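The basket method, tried by someone who doesn't trust methods

I have a low opinion of organizing advice. Most of it comes down to buying a container, and then a label for the container, and then a shelf for the labeled containers. So when the Skusteo people put out their free "Clear Table" plan in April and half the blogs I read went soft over it, I rolled my eyes and kept scrolling. Then I spent a Monday evening eating soup standing up, with the table buried, and I printed the thing out.

The plan is simple enough to fit on one page. Everything comes off the table. You put one basket on it. For a month, anything that would have landed on the table goes in the basket, and when the basket is full you have to deal with it before you put down another envelope. They claim you need 30 minutes for the first clearing. I needed the whole evening, but I also stopped to read a furnace manual for a furnace that left with the previous owners.

What came off, in no order: mail, a tape measure, birthday candles, two chargers for phones I don't own anymore, a jar of screws, the good scissors (which I had replaced), and a jigsaw puzzle from Grarkiva. 500 pieces, still in the plastic. I remember being very sure I'd do that puzzle.

Then the basket question. Skusteo would like you to buy theirs, of course. I looked at it online and it's a perfectly decent basket at a price I'd want a chair for. I went with a dark one from Soylu, because it was on the clearance shelf and because I figured a dark weave would hide whatever the cat does to it. The listing said "espresso." It's nearly black. The rim has a chunky braided look and the sides are ribbed, and against a pale tabletop you certainly don't lose track of where it is. 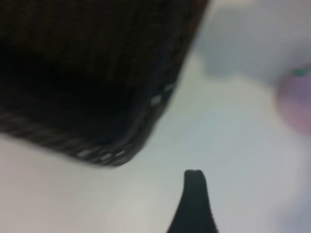
What I think of it after three weeks

The first week was good and I resented that. I'd come in, drop the mail in the basket, and the rest of the table stayed clear. I ate dinner sitting down. I even wiped the surface most mornings, which I'd never bothered with when it meant moving things first.

Second week, I found the hole in the plan. A big basket takes a long time to fill. If the rule is that you deal with it when it's full, and it holds a couple of weeks of paper, then you're dealing with paper that's a couple of weeks old. I missed the deadline to return a pair of shoes this way. The slip was in there the entire time, under a seed catalog. The plan doesn't say a word about this. It does have a paragraph on "inviting calm," so I guess there wasn't room.

I went looking to see if other people had the same trouble and landed on the Cloromley forum, where there's a thread on basket sizes with something like 2000 replies, a lot of them from people who own more baskets than I have rooms. The useful suggestion, once I dug it out, was to put a shallow tray inside the basket so it fills up sooner. I tried it with a baking sheet. It didn't fit. I tried it with the lid of a shoe box (from the shoes, yes) and that's been working okay.

My other complaint is the blank table itself. The plan talks about it as if it were a reward, and I'm not sold. A bare surface looks great for a day and then it starts to look like somewhere to put things.
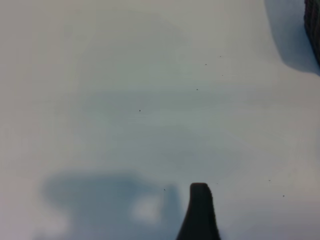 I've caught myself walking up with a bag of groceries and just setting it down, and once it's down it has friends by bedtime. You can have a rule about the basket, but there's no rule on that page for groceries, or a coat, or a library book you're in the middle of. I keep the library book out now. I've decided it doesn't count.

Also, pale tops show everything. I used to think mine was a fairly clean table, back when I couldn't see it. Crumbs, rings, a little smear of something by where I sit. I've tried the vinegar spray and plain dish soap and I can't tell the difference between them, so I'm sticking with dish soap.

Would I tell you to do it? I'd tell you to do the clearing part and use whatever basket you've got, and get a smaller one than you think. Skip the printout. I'm going to finish out the month mainly so I can say I did, and then I'll see where the mail goes when I stop paying attention. My money's on the chair by the door. The puzzle is on it already.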